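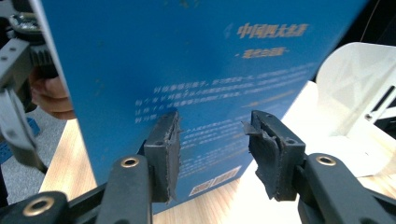 # 기말 프로젝트 보고서: 집안일·매장일, 기계가 벌써 할 수 있나

과목: 로봇응용실습 / 팀명: Jitari / 제출본 (6월)

## 1. 왜 이 주제

처음엔 "로봇이 설거지할 수 있나"였음. 범위가 너무 커서 줄임. 물 쓰는 작업은 실습실 규정 때문에 불가. 결국 남은 게 정리 쪽이다. 상자 집기, 세우기, 옮기기, 선반에 꽂기. 가정에서는 책장 정리, 매장에서는 진열 보충에 해당.

질문은 하나로 정리했다. 사람이 손에 그리퍼를 들고 하면 되는 일을, 그 데이터를 배운 팔이 혼자서도 하는가?

## 2. 방법

- 손잡이형 그리퍼로 사람이 직접 시연, 카메라 영상과 손가락 벌림 값 저장
- 저장 툴은 Haltero (선배 팀이 만든 것, 우리가 조금 고침)
- 학습은 Carkimus 코드 그대로. 파라미터 거의 안 건드림
- 평가용 팔은 공용 장비라 예약제. 한 번에 60분

시연 총 1,463개. 이 중 앞부분은 조명 세팅이 달라서 따로 폴더 분리함. 섞어서 학습한 것과 빼고 학습한 것을 둘 다 돌려보려 했는데 시간이 없어서 섞은 것만 했다. 이건 한계에 다시 씀.

작업은 네 종류. 큰 상자 집어 세우기 / 얇은 책 꺼내기 / 천 접기 / 작은 물건 통에 담기. 작업마다 팔 단독 시도 16회씩.

성공 기준은 단순하게 잡음. 끝난 상태가 맞으면 성공, 중간에 사람이 건드리면 무조건 실패. 속도는 점수에 안 넣었다.

## 3. 결과

**큰 상자.** 제일 잘됨. 면이 넓고 각이 있어서 손가락이 조금 빗나가도 잡힌다. 문제는 무게중심. 윗쪽을 잡으면 들자마자 돌아가고, 돌아간 상태에서 내려놓으면 모서리로 선다. 사람은 손목으로 바로 고치는데 팔은 그냥 놓아버림.

**얇은 책.** 나쁨. 옆 책이랑 붙어 있으면 손가락이 틈으로 못 들어간다. 사람은 손끝으로 책등 위를 당겨서 빼는데 시연에도 그 동작이 몇 개 없었다. 데이터 문제인지 손가락 모양 문제인지 구분 못 함.

**천 접기.** 16회 중 성공 2회. 첫 번째 접기까지는 자주 갔다. 그 다음이 안 됨. 한 겹만 집어야 되는데 두 겹을 같이 집음.

**작은 물건 담기.** 물건에 따라 완전히 다름. 네모난 건 되고 둥근 건 굴러간다. 평균 내는 게 의미가 없다고 판단해서 점수표에서 뺐음 (원본 기록은 부록 폴더).

## 4. 패드 마모

계획에 없던 항목인데 넣어야 할 것 같아서 추가.

손가락 안쪽 패드가 닳으면 잡는 느낌이 달라진다. 시연하는 사람은 힘을 더 줘서 무의식적으로 보정하게 됨. 그런데 그 보정이 그대로 데이터에 들어간다. 새 패드 낀 팔에서 재생하면 너무 세게 쥐는 쪽으로 배웠을 가능성이 있음. 검증은 못 했다. 매장에서 하루 종일 쓴다고 하면 패드 교체 주기부터 정해야 할 듯.

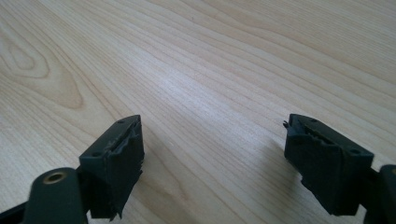 그림 2. 나무 상판 위 그리퍼 손가락. 양쪽 안쪽 패드가 찢어진 상태.

패드 상태를 세션마다 기록하는 칸을 Haltero 양식에 넣자는 얘기가 중간발표 후에 나왔고, 넣긴 했는데 그땐 이미 시연 대부분이 끝나 있었다. 그래서 마모랑 성공률을 엮은 그래프는 없음. 다음 팀은 첫날부터 적을 것.

## 5. 매장 쪽은 어떤가

Zuccaro라는 소형 문구점에 가서 진열 보충 작업을 관찰했다. 촬영은 안 했고 메모만. 보면서 느낀 것:

- 꽂는 동작 자체보다 앞뒤 일이 훨씬 많다. 박스 뜯기, 가격표 확인, 앞줄 당기기
- 손님이 지나가면 멈췄다가 다시 함. 우리 모델은 멈추면 처음부터 다시 시작함
- 같은 크기 상자가 쭉 들어오는 날이면 지금 수준으로도 도움 될 수 있다고 봄

마지막 항목은 팀 안에서 의견이 갈렸다. 세우는 것만 해주는 기계를 누가 사냐는 쪽이랑, 그것만 해줘도 허리가 덜 아프다는 쪽. 결론 못 냄.

## 6. 그래서 되나?

네모나고 단단하고 따로 떨어져 있는 물건이면 부분적으로 된다. 붙어 있거나 흐물흐물하면 아직 안됨. 실수한 다음에 스스로 고치는 건 거의 못 봤고, 집에서 쓰기엔 이게 제일 큰 문제 같음. 책 한 권 떨어뜨렸다고 사람을 부르면 차라리 사람이 하는 게 빠르다.

## 7. 한계 / 남은 일

- 조명 다른 데이터 분리 학습 안 함
- 평가 환경이 책상 하나뿐. 다른 집, 다른 책장에서 되는지 모름
- 천 접기는 천 종류를 하나만 씀
- 실패 영상 분류하다 말았음. 분류 기준표는 공유 폴더에 있는데 마지막 탭은 미완성이니 참고만
- 참고문헌 번호 본문이랑 안 맞는 곳 있음, 최종본에서 수정하겠읍니다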